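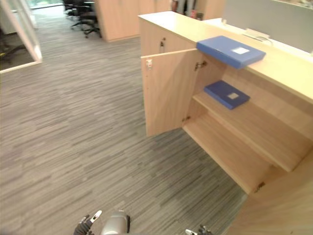 Última modificación: agosto

Foros > Manipulación móvil > Averías y seguridad

La mano derecha sigue empujando la puerta del armario después del contacto (Kulia de dos brazos, Ferri 2)

armario_bajo
Buenos días a todos. Primero pido disculpas por mi español, lo escribo despacio y con diccionario, si algo no se entiende pregúntenme por favor.

En la oficina de Skadasow tenemos un Kulia de dos brazos que guarda y saca carpetas de los armarios bajos. La tarea es sencilla: con el armario abierto, la izquierda coge la carpeta de encima y la coloca en el estante, sobre la que ya está dentro. La derecha debe quedarse esperando fuera, delante del mueble.

El problema ocurrió en la retirada. El brazo izquierdo estaba todavía con la pinza dentro del compartimento. La derecha volvió a su posición de reposo por un camino que yo no esperaba, tocó la puerta por fuera y siguió empujando. La puerta se cerró sobre la muñeca izquierda. El robot no paró solo, lo paró mi compañera con la seta de emergencia. Nadie se hizo daño, pero ella tenía la mano cerca de la puerta porque quería enderezar la carpeta, y esto me preocupa mucho más que el mueble.

El registro dice que el contacto se detectó. Entre la detección y la orden de parada pasan 480 milisegundos. El umbral está en 8 newtons para ambos brazos. No entiendo por qué se detecta y no se para.

¿Alguien ha visto una cosa parecida con Ferri 2?

sin_holgura
Sí, y casi siempre es lo mismo: tienes el contacto de la derecha tratado como «esperado». Cuando abres puertas con esa mano, el paso de abrir marca la puerta como objeto con el que se puede tocar. Si luego no lo desmarcas, el controlador ve la fuerza, la apunta en el registro y sigue tan tranquilo. Mira si en tu secuencia hay un «liberar objeto» después de abrir.

Lo de los 480 es otra historia, creo.

armario_bajo
Gracias. He mirado. El paso «abrir puerta» existe en nuestra secuencia, pero en esta prueba la puerta la abrimos nosotros con la mano y el paso se saltó. ¿Puede quedar marcado también cuando se salta?

sin_holgura
Puede. El paso saltado ejecuta igualmente las condiciones de entrada. A mí me parece un fallo de diseño, pero está en el manual, en letra pequeña.

tornillo_m4
Perdonad, pero estáis discutiendo de software y lo que yo veo es un montaje malo. La puerta abierta se queda justo en la zona por donde pasan los dos brazos. Y la carpeta de arriba asoma por el borde, encima del hueco. Con eso así, cualquier trayectoria de vuelta va a rozar algo. Abrid la puerta hasta el tope y ponedle una retención, o trabajad con el robot más hacia un lado.

armario_bajo
Estoy de acuerdo en parte. La posición de la carpeta es a propósito: si queda entera sobre la tapa, los dedos no pueden entrar por debajo y la arrastran. Con un poco fuera del borde la cogen bien.

Con la retención de la puerta tengo una duda. Si la puerta no cede y la mano sigue empujando, ¿no es peor? Ahora por lo menos giró sobre las bisagras.

tornillo_m4
Si no cede, la fuerza sube antes y la protección salta antes. Una puerta que gira libre casi no opone resistencia, y tu umbral de 8 no lo alcanzas hasta que aprieta contra algo. En tu caso, contra la otra muñeca.

par_de_reserva
Ojo con ese razonamiento. Sirve si dentro del hueco solo hay un robot. Si hay dedos de una persona, yo prefiero que la protección no dependa de lo dura que esté la bisagra. El fallo grave es que alguien pudiera meter la mano con los brazos habilitados. Ni el umbral ni la retención arreglan eso.

tornillo_m4
Nadie ha dicho que lo arreglen. Digo que es lo primero que se puede hacer hoy con un destornillador.

par_de_reserva
Y yo digo que lo primero que se puede hacer hoy es deshabilitar antes de acercarse. Gratis y sin destornillador.

armario_bajo
Por favor, los dos comentarios me ayudan. Explico cómo trabajamos: el robot se considera en pausa cuando termina «soltar carpeta», y en la pantalla aparece «esperando». Mi compañera leyó «esperando» y se acercó. Pero «esperando» se refiere al brazo izquierdo – el derecho tenía aún su movimiento en la cola. Esto lo he descubierto ayer leyendo el registro línea por línea. La pantalla muestra un solo estado para los dos brazos, y es el del brazo que tiene la tarea activa.

par_de_reserva
Pues ahí está. Para mí ese es tu incidente, lo demás son agravantes. Escríbelo así a Kulia.

sin_holgura
No lo veo tan claro. El texto de la pantalla es confuso, de acuerdo, pero si el contacto hubiera estado bien clasificado el brazo se para al tocar la puerta y esta conversación no existe. Son dos barreras y fallaron las dos. ¿Qué velocidad de retorno tienes en el derecho?

armario_bajo
Casi 600 milímetros por segundo. No lo cambié nunca, es el valor que venía con la configuración.

sin_holgura
Es mucho para andar delante de un mueble abierto. Con 480 ms de retraso haz la cuenta de lo que recorre. Es más que el ancho de una carpeta.

tornillo_m4
¿Las pinzas son las de fábrica? Lo pregunto porque con las Fikard de punta blanda el peso de la herramienta hay que meterlo a mano, y si está mal la estimación de fuerza sale desplazada.

armario_bajo
Son Fikard. El peso estaba puesto en la izquierda y no en la derecha. No sé cómo no lo vi, copié la configuración y pensé que valía para las dos. Lo he corregido, pero repetí la prueba sin nadie cerca y sin la izquierda dentro del armario, y la derecha todavía empuja la puerta. Entonces el peso no era la causa, o no la única.

sin_holgura
Prueba ahora a borrar el paso «abrir puerta» entero, no a saltarlo.

armario_bajo
Hecho. Sin el paso, la derecha toca la puerta y se para. Lo repetí varias veces con el mismo resultado. Con el paso saltado, empuja otra vez. Entonces sin_holgura tenía razón con la marca del objeto.

Queda sin explicar el retraso. Ahora, con el paso borrado, la parada llega mucho más rápido y en el registro ya no aparece la espera. No sé si es el mismo defecto o si antes la parada vino de otro sitio.

sin_holgura
Apostaría a que la orden que veías era la de la seta y no la del contacto. Mira el campo de origen en esa línea.

armario_bajo
El campo está vacío en esa línea. En las paradas nuevas dice «contacto_der».

par_de_reserva
Entonces el robot nunca reaccionó por su cuenta, y tu compañera fue muy rápida. Que conste en el informe, porque con un operario más distraído el final es otro.

armario_bajo
Sí, lo pongo así. Lo que hemos cambiado hasta que Kulia conteste:

– Paso «abrir puerta» borrado en todas las secuencias donde la puerta se abre a mano.
– Velocidad de retorno del brazo derecho a la mitad.
– Peso de la pinza corregido.
– No se acerca nadie al armario sin pulsar la seta, aunque la pantalla diga «esperando».
– Retención en la puerta: pendiente, el cierre pequeño del canto estorba y hay que buscar otra posición.

tornillo_m4
Prueba con un imán por la parte de abajo. Y no taladres el mueble sin preguntar, que luego te lo cobran.

otra_oficina
Me pasa igual con cajones en vez de puertas, misma versión de Ferri. ¿Te han contestado ya?

armario_bajo
Me han pedido los registros completos y la configuración de antes del cambio. Por suerte guardé una copia. Si tu caso es con cajones, mándalo también, por favor, con el campo de origen visible.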